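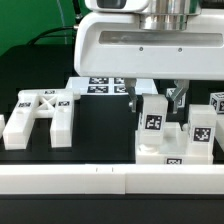
Werkstatt-Tipps aus unserem Robotik-Kurs

Stand: 30. Dezember 2023

Im Kurs Pirnier montieren wir weiße Bauteile mit dem Greifer. Im April fahren wir zum Wettbewerb Jurnlow, und bis dahin sammle ich hier, was uns am Tisch geholfen hat.

Marker sauber halten

Die Marker wischt man mit einem trockenen Mikrofasertuch ab. Bitte keinen Glasreiniger nehmen, er macht den Druck matt. Graue Spuren auf weißem Kunststoff gehen meistens mit einem Radiergummi weg, aber neben dem Marker soll man damit aufhören.
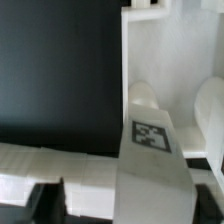 Kanten schleifen

Zuerst Papier mit Körnung 400, mit wenig Wasser und wenig Druck. Körnung 4000 nehmen wir nur für Flächen, die aufeinander gleiten müssen. Danach lasse ich die Teile eine Nacht auf Küchenpapier liegen. Wer 2 Teile zusammensteckt, prüft zuerst ohne Kleber, ob sie passen.

Licht und Unterlage

Dunkle Unterlage, weiße Teile: so findet die Kamera die Ränder leichter.

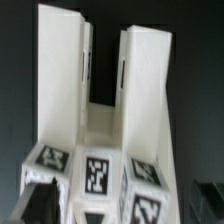 Die Lampe stellen wir seitlich auf, damit die Marker nicht glänzen. Nach jedem Umbau machen wir 3 langsame Probefahrten und erst dann eine schnelle. Die kleinen Schrauben kommen in die Dose von Sokard, bitte nicht in die Hosentasche.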